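Central de apoio Plusport
Pedido n.º 306
Assunto: quadros de escrita LCD com riscos que não apagam por completo, canetas fora do sítio e tampo da mesa marcado
Aberto por: Mackenzie Zacharias
Produto: quadros de escrita LCD com moldura vermelha, quatro unidades
Estado: em curso

Mensagem inicial, 3 de outubro

Boa tarde a todos aí na Plusport,

Antes de mais, desculpem o tamanho da mensagem, mas prefiro contar tudo de uma vez a obrigar-vos a vir buscar as coisas às pinguinhas. Comprei convosco os quatro quadros para a mesa de atividades da Tillach, onde os miúdos alternam entre desenhar e mexer nos vasos (sim, desenho e jardinagem na mesma mesa, eu sei que parece uma salgalhada, mas resulta muito bem e eles adoram!). A encomenda chegou direitinha, bem embalada, e a primeira semana foi uma alegria.

O que me traz cá é o seguinte. Carrego no botão de apagar, o ecrã dá aquele piscar habitual, e mesmo assim ficam uns traços muito ténues. Num dos quadros são esverdeados, noutro há azul à mistura. Se escrevermos por cima lê-se perfeitamente, mas quem tem cinco anos quer a folha limpa e vem logo reclamar comigo. Junto uma vista da mesa.
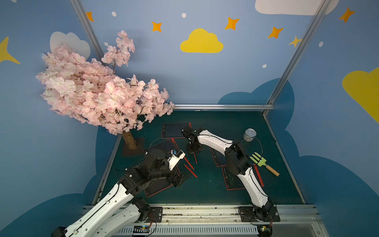
Os quadros trabalham todos os dias da semana, de manhã e à tarde, e passam a noite numa gaveta sem nada em cima. Ninguém lhes pôs líquidos, que eu saiba, e a limpeza é feita com um pano de microfibra só humedecido. As canetas são as que vinham convosco, as vermelhas, e acabam quase sempre como estas três, pousadas no meio do tampo em vez de voltarem para a ranhura. Pergunto-me se isso terá alguma coisa a ver, porque quando falta uma caneta há sempre quem deite a mão ao que estiver mais perto, e o que está mais perto costuma ser uma ferramenta de jardim.

Digam-me, por favor, se isto é defeito, se é desgaste ou se sou eu que estou a fazer alguma asneira.

Um abraço e obrigada desde já,
Mackenzie

Resposta do apoio técnico

Cara Mackenzie,

Obrigado pela mensagem e pelo cuidado com que explicou tudo, dá gosto receber um pedido assim! Não precisa de pedir desculpa pelo tamanho.

Traços ténues depois de apagar podem ter mais do que uma origem, e vamos por partes. A primeira é a pilha: quando está fraca, o impulso que limpa o ecrã sai curto e ficam restos. A segunda é a pressão, pois um traço feito com muita força, ou repetido muitas vezes no mesmo sítio, custa mais a sair. A terceira é o contacto com alguma coisa mais dura do que a caneta, e nesse caso já pode haver marca na própria superfície.

Pedia-lhe então o seguinte, com calma e quando tiver um bocadinho:

Troque a pilha de um só quadro, o que estiver pior, e deixe os outros como estão.
Apague três vezes seguidas, esperando uns segundos entre cada uma.
Passe a unha muito ao de leve por cima do traço que ficou. Se sentir um degrau, é risco. Se não sentir nada, é resto de imagem.
Confirme que o bloqueio na parte de trás está desligado.

Cumprimentos calorosos,
Apoio Plusport

Mensagem de Mackenzie

Olá outra vez!

Já fiz quase tudo. O bloqueio estava desligado nos quatro, portanto não é por aí. Troquei a pilha do pior e melhorou bastante, os verdes quase desapareceram à segunda tentativa, embora uma parte do azul tenha teimado em ficar. Passei a unha e não senti degrau nenhum, e confesso que respirei de alívio.

Quanto às ferramentas, são da Jadoon, pequeninas, feitas para mãos de criança. O ancinho tem a cabeça de plástico, e por isso sempre achei que não fazia mal a ninguém. Agora já não ponho as mãos no fogo por ele, até porque a ponta dos dentes apanha terra e a terra arranha que se farta. Segue a fotografia:
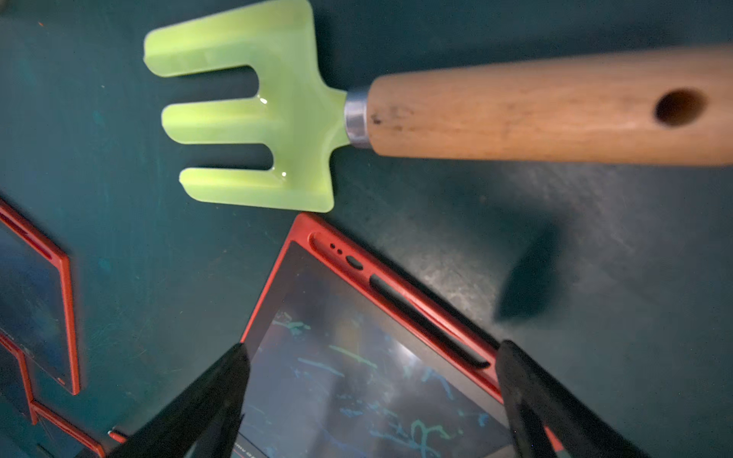
Anexo 2: ancinho de plástico verde-claro com cabo de madeira, junto a um dos quadros, com traços ténues azuis e verdes no ecrã.

Aproveito para perguntar se posso comprar canetas avulso. Gostava de ter umas quantas de reserva, porque desconfio que metade do problema se resolve se houver sempre uma à mão. E, já agora, existe algum cordãozinho para as prender?

Mackenzie

Resposta do apoio técnico

Cara Mackenzie,

Ótimas notícias essa da pilha, e o teste da unha também nos deixa bem mais descansados. Pelo que conta e pelo que vemos no anexo, inclinamo-nos para pilha fraca somada a uns traços feitos com entusiasmo a mais. Troque as pilhas dos outros três, todas no mesmo dia e todas da mesma marca, para depois ser fácil perceber se algum se comporta de maneira diferente.

Vendemos canetas em conjuntos de 8, com a referência 186, e servem na ranhura do seu modelo. Cordão não temos. Há clientes que usam fio de algodão, mas no seu caso, com crianças tão novas, não lho aconselhamos.

Sobre o ancinho, não precisa de o banir da mesa. Se puder, reserve um lado para os quadros e outro para a jardinagem, e passe um pincel seco pelo tampo quando mudarem de atividade. A terra seca é o que mais estraga estes ecrãs, muito mais do que os dedos.

Conte-nos como correu!
Apoio Plusport

Mensagem de Mackenzie

Olá, olá,

Pilhas trocadas nos quatro, canetas encomendadas e pincel comprado na drogaria aqui ao lado. Mando outra vista da mesa.

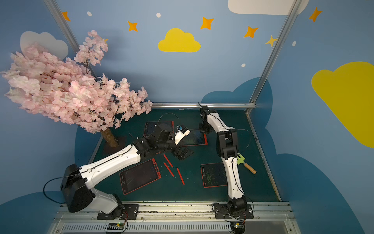
O comportamento agora é este: dois quadros apagam bem à primeira, um pede duas carregadelas, e o quarto continua a guardar uns restos, sobretudo nos sítios onde eles pintam manchas cheias em vez de linhas. Já lhes expliquei que não é preciso esfregar, e durante uma manhã inteira resultou. À tarde alguém se lembrou de desenhar um relvado, e um relvado, como devem calcular, leva muita erva.

Falta-me a segunda parte do assunto, que ficou esquecida no meio disto tudo: o tampo. A mesa é uma Puvberg, comprada de propósito para isto, e está cheia de riscos finos e claros. Nota-se mais quando a luz lhe bate. Eu achava que eram os vasos, mas há quem aqui diga que são os cantos dos quadros, por andarem a ser arrastados de um lado para o outro. A mesa não é vossa, bem sei, mas se forem os quadros gostava de pôr qualquer coisa por baixo. Vai a imagem do tampo com um deles pousado.
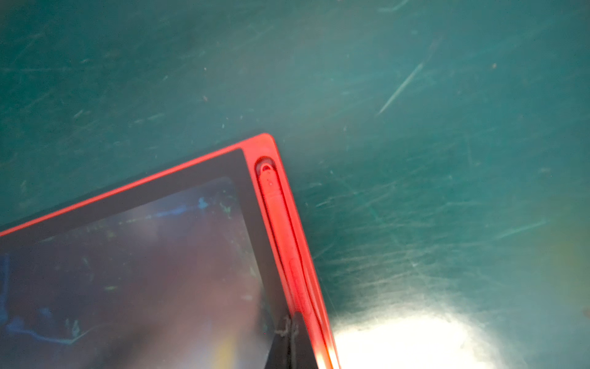 Já pensei em feltro autocolante, daquele das cadeiras, só que tenho medo de tapar a tampa da pilha ou de os deixar a escorregar ainda mais. Se tiverem outra ideia, sou toda ouvidos.

Mackenzie

Resposta do apoio técnico

Cara Mackenzie,

Pela imagem não conseguimos dizer-lhe o que fez os riscos. A moldura é de plástico e sozinha dificilmente marcaria um tampo, mas com grãozinhos de terra por baixo já funciona como uma lixa, e o mesmo vale para os vasos. Se um dia quiser lixar e voltar a pintar, um grão 3000 no acabamento final ajuda a tirar o brilho irregular. Experimente primeiro num canto escondido e confirme com a Puvberg se o revestimento aguenta.

Em vez do feltro, que prende a terra, sugerimos quatro pontinhos de silicone transparente nos cantos de trás, longe da tampa da pilha. Não escorregam e limpam-se com um pano.

Quanto ao quarto quadro, vamos trocá-lo ao abrigo da garantia. Não precisa de devolver a caixa original. Enviamos o novo com as canetas e pode mandar o antigo pelo mesmo estafeta. Diga-nos só a que horas costuma haver alguém na Tillach para abrir a porta.

Um abraço de todos aqui,
Apoio Plusport

Mensagem de Mackenzie

Que simpatia a vossa! Há sempre gente até às cinco e meia, e a campainha é a de baixo, porque a de cima não toca. Vou já pôr uma etiqueta no quadro que é para trocar, para não seguir o errado. Quando chegar o novo escrevo a contar se o relvado sai à primeira.

Mackenzie

Nota interna: troca aprovada para uma unidade. Juntar conjunto ref. 186 à mesma expedição. Manter o pedido aberto até confirmação da cliente.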